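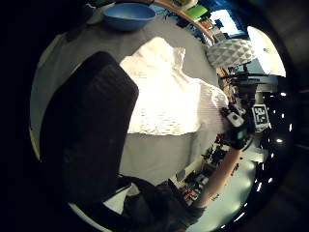 *Creased cloth on the grey table cover, gloves on.*

## Showing a robot how to handle cloth

Cloth is harder to teach than cups or boxes. These are the habits that have saved us the most wasted takes.

- Put a plain cover on the table and pull it tight. Choose a colour that differs from the cloth you are folding.
- Crumple the cloth afresh before each take. If it always starts in the same heap, the robot only learns that heap.
- Keep your thumb low when you close on a corner. A raised thumb hides the edge from the camera.
- Check that the printed tags face outwards and aren't under a sleeve.
- Tape spare cable along the forearm.

Move at about half your normal speed and don't stop in the middle of a fold. Pauses get learned too. Of our first 906 takes we threw out 188, mostly for hesitation. 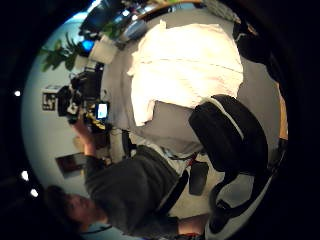 Large bedding needs a different approach. Clear the floor on the side you'll be walking, and decide which corner comes first before you start recording. Lift a duvet by the seam, as a handful of filling slips out of the grip. Keep your other arm out of view where you can.

Morven Cowie does her bedding takes in the morning and small cloths after lunch, when her wrists are tired. Rest for five minutes in each half hour.

Write down bad takes straight away, with the take number.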